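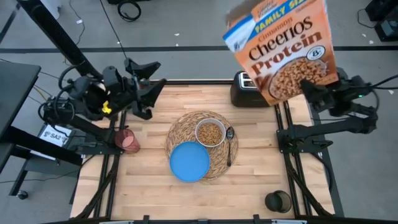
Unit 4 notes: Dry cereal, serving size and the package front

A serving of dry cereal is set by weight, and most people pour by eye. The two rarely match, because the eye goes by how full the bowl looks. Ring-shaped cereal makes it worse, as each ring holds a good deal of air and a bowl fills up before it gets heavy. Take the box of Cinnamon Cheerios Protein as our case for this unit. The front carries the words FAMILY SIZE on a blue band and a round white badge with 8g on it, and the lower part shows a bowl filled with the cereal. Write down which of these tell you how much to pour. Then read the side panel and write down what the 8g is measured against.

Terms for this unit

Serving size: the amount the nutrition panel is based on, given in grams and in cups.
Portion: what a person pours and eats. It can be more or less than a serving.
Tare: setting the scale to zero with the empty bowl on it.

Lab work

Work in pairs at the Plilix scales. Each pair needs one white bowl, one placemat and one box.

Put the empty bowl on the scale and tare it. Move it to the placemat and pour what you would eat on an ordinary morning. Don't look at the scale while you pour. Weigh the bowl again and write the number in column A. Tip the cereal into the spare tub, then pour again, this time aiming for 50 grams, and write that result in column B. Swap places and repeat.

Hold the box low when you pour. From high up the rings bounce out - sweep up any strays and weigh them with the bowl.

Chun-hung Au's workbook, the Hsieh edition, has the blank table on the page after the glossary. Last August's group at Skivthorpe used it too, and their 452 pours are on the course drive if you want something to compare with. Leave out the rows marked T, which were taken before the scales were reset.

Hand in both columns and one paragraph on the package front by 4 p.m. to Tin-yau Yip.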